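白色洞洞板和一张圆桌:工作间的收纳记录

2024年2月15日 作者:Porus
阅读时间:3分钟

去年10月我开始整理工作间里自己用的这一角,拖拖拉拉到现在,总算可以写一篇。之前在博客里提过要换桌子,有读者留言问后来怎么样了,这里一并交代。

先说原则。我没有买成套的收纳系统,预算定在274元,超过就不买。柜子、台面、椅子都是原来就有的,能挪就挪,能留就留。花钱的主要是盒子和几样小东西。

圆桌是这次整理的中心。白色桌面,细金属丝的桌腿,看着轻,搬起来也轻。以前我把它靠墙放,结果靠墙那半边永远堆着东西,拿不到也擦不到。后来把它拉出来,四周都能走人,桌上就不太敢乱放了。现在桌上固定的东西只有一盆小绿植和一个深青色的带盖盒子,盒子用来收零碎,小瓶子之类的直接扔进去,用完盖上。

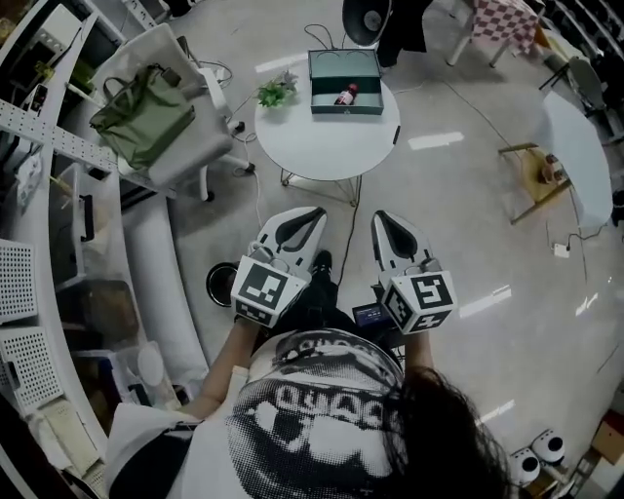
一、台面和洞洞板

左边那条弧形白色台面最难处理。弧形的台子好看,但方盒子摆上去总有一块角落是浪费的。我试过把半透明收纳盒横着放、竖着放,最后还是竖着放顺手。浅色木托盘放在台面上,专门接住口袋里掏出来的东西,钥匙、零钱、笔,晚上走之前清一次。

洞洞板上只挂小件。刚装好的时候我什么都往上挂,剪刀、卷尺、耳机、充电线,挂满以后反而找不到。后来摘掉一大半,重的收回盒子里,轻的留下。挂钩买过一包Skulthorpe的,够用,就是颜色比板子黄一点,介意的话最好和板子一起买。

二、椅子不是用来放包的

这一条我没做到。灰色坐垫的白椅子上长期放着一个橄榄绿的布袋,里面是要带回家的东西。我想过在墙上装一个挂包的钩子,但袋子一装满就很沉,不太放心。暂时就让它占着椅子,要坐的时候挪到别处。

木凳倒是派上了用场。它放在右边那张弧形白桌旁边,高度合适,当边几用,手边的小东西随手一搁。粉白格子桌面的那张桌子离得远一些,我没有动它,格子耐脏。

三、电线

电线是我最不满意的部分。插线板放在地上,桌子一离开墙,线就得从地上走,扫地的时候要先把线拎起来。桌上那根黑线也一直没有收好。Engelhardt的线槽看过两次,要打胶固定,地面是抛光的,我怕以后撕下来留印子,就没有买。

目前的办法很土:线尽量贴着桌腿走,多出来的一截绕两圈,用魔术贴扎住。扎的时候留一点余量,不然桌子稍微一挪,插头就松了。

四、灯和大空间

这里是个很大的开放空间,顶是白色波纹板,梁和管道都露在外面,照明靠一根根荧光灯管。光线够亮,问题是到处都一样亮,坐下来看东西时,抛光的灰地面会反出一条条白光。我把桌子的位置前后调了几次,坐下时背对反光最强的那一块,眼睛舒服一些。

大空间还有一个麻烦,东西会"漂"。你的剪刀放在台面上,过几天就到了另一头的架子上。靠墙那边有白色的开放层架,我一般先去那里找。我现在给自己的盒子都贴了标签,写清楚里面是什么,情况好了不少。层架那边归大家用,我就不管了。
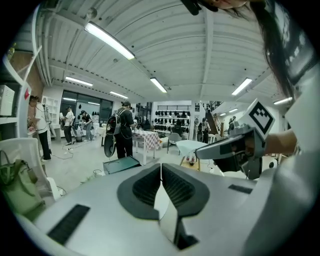 五、还没做完的

地上的纸箱要拆掉,里面有一部分是Ciltudton寄来的旧杂志,留着没用,扔了又舍不得,打算先挑100页扫描存档,其余送人。绿植要换一个大一点的盆,现在这个浇水容易漫出来。

算下来一共花了268元,比预算少一点,主要是线槽没有买。省下的几块钱准备买一卷新的标签纸,旧的那卷粘性不行,贴在半透明盒子上过几天就翘边。

有人用过不用打胶的线槽的话,麻烦在下面留个言,告诉我在抛光地面上粘不粘得住。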